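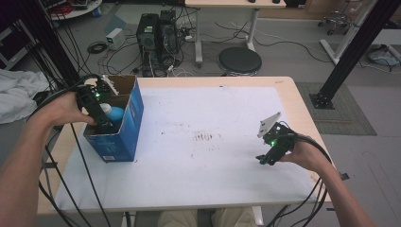
About Belmonte

Family business, started in a garage, still mostly family. We sell refills. Dish soap, laundry liquid, floor cleaner, shampoo, hand soap, all by the bottle or by the jug, and we take the empties back.

Gerardo Sarmiento opened the first counter with his cousin Lorna Baluyot. One shelf, a borrowed scale, a cash tin. People brought jam jars. We still take jam jars, just rinse them first please. The counter moved twice and is now the shop on Narik Street, blue door, parking round back (enter from the alley, the front gate sticks).

What we do now

Walk-in refills, every day we're open. Bring your own bottle or buy one of ours.
Home boxes. You order, we pack, it shows up. Send the empties back in the same box.
Bulk for offices, daycares, salons, one very loyal car wash. Ask for Virgilio.

We carry 278 items at last count, up from 9 when we started. Not all of them on the website yet, Noel is working on it. If you don't see it, call.

Plomby

Plomby is our own line. Unscented, plain label, made for us in small batches. Began with the dish soap, then the laundry liquid, then a drain cleaner that took forever to get right and that Lorna still thinks is too thick. She may be right. Shake before use.

September is when the new Plomby hand soap comes in. Two sizes. Price to be confirmed, don't ask Gerardo, he will make one up.

Who's who

Gerardo Sarmiento, owner. Buying, deliveries, the van.
Lorna Baluyot, owner. Books, payroll, Plomby recipes.
Virgilio Panganiban, bulk accounts. Best reached before lunch.
Lilibeth Tolentino, packing and returns. Missing item, leaky cap, wrong scent, write to her and put your order number in the subject line.
Noel Dela Peña, website and the Rirnus store. Also answers the phone when it rings too long.

The Rirnus store

Opened last year, smaller than Narik Street, no bulk jugs. Same prices. Home box pickups can be made at either store but tell us which one when you order, we can't move them the same day.

Returns and empties

Leaks: we replace, no charge. Keep the bottle till you hear from us. Empties: caps on, labels can stay. We don't take glass over a gallon or anything that held motor oil or paint. Deposit comes off your next order automaticaly, or ask for cash at the counter.

Home box customers as of August 18, 2022: 579. Thank you, all of you, including the ones who write notes on the flaps. Lilibeth keeps them.

Hiring

One part time spot, Rirnus, afternoons. Lifting involved. Drop off a resume or just come in and ask for Noel.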